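Grip force first, speed later: an open day at Brasis

Brasis opened its Pladbridge workshop to visitors on Mar 9, 2021. Hajnalka Kiss, who runs the handling tests, spent most of the session at the cup bench.

"Paper cups are a poor choice if you want an easy demonstration," she said. "The wall gives before the motor current tells you much." Her team has logged 275 grasps on ribbed cups, 14 of which ended with a crushed wall.

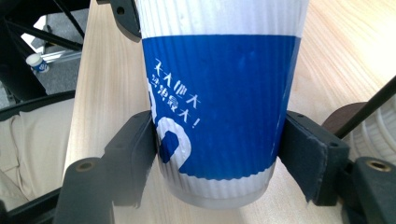
A ribbed paper cup between the gripper fingers at Brasis.

Kiss prefers to grip low, near the base - the wall is stiffer there, she said, and the lid stays out of the way. Asked about cycle time, she was brief. "We are not measuring it yet. Force first."

A second series, with filled cups, is planned for May.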